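Work and Automation, Unit 6 handout
When part of a job goes to a machine

Before we start, please have the Westell reading beside you, and the two pages of shift notes from Hillar that went out last week. If you missed them, borrow a neighbour's. We'll be going back and forth between the two all session, and I promise it's easier with paper on the desk.

Last time we finished on the difference between a job and a task, and I want to pick that up again, as a few of your journals had it tangled (mine would have too, at your stage). Hillar did not automate a job. It automated one piece of picking: lifting a single item out of a mixed bin and passing it along. The people on that line also checked labels, noticed broken packaging, swapped bins, trained the new starters and had a good long natter while they did it. When the cell went in, the lifting moved over and the rest stayed behind, only now it was spread across fewer hours and different hands.

Some numbers for your notes. The site had 223 people on the floor when the trial began. The bin line handled 1,339 items on an ordinary day shift, and 11 pickers rotated through it. After the trial those 11 were still employed, but four had moved to returns, and the others took turns minding the cell. Have a think about what "still employed" covers and what it leaves out. Hours? Pay grade? Who you eat lunch with?

Now to the bin itself, which I'd like you to look at slowly before you decide whether picking is "unskilled" labour. A person reaching in for a fork lying by a tape measure, or for something crumpled and red, makes a dozen small judgements without giving them a name. The Kurek paper calls this tacit skill, and it's the term I'd like you to use in your essays. 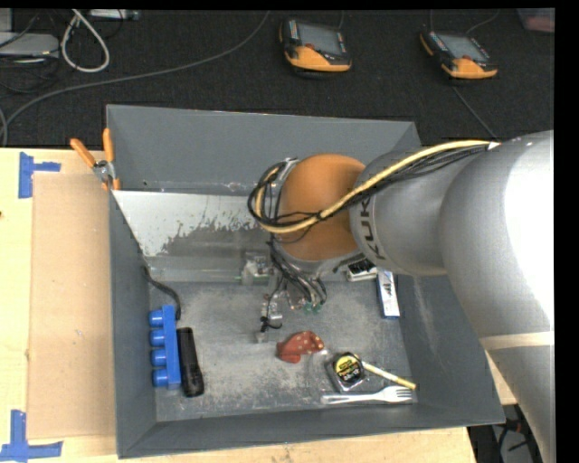
Hiro wrote back after reading a draft of these notes that the lifting was never the part people missed. What they missed was the rhythm, and being able to look up. Minding a cell means waiting for it to stop, then being quick when it does, and by the end of a shift you're tired in a different place.

I'd put that comment next to Westell's section on monitoring work, where the same tiredness gets called "reduced physical load". Both can be true - and your job is to say how.

For the tutorial, write 100 words on one task from a job you've had. Say who would notice first if it were handed over, and what they'd be asked to do instead. Essay plans are due in September, and bring your marked journals along too, please.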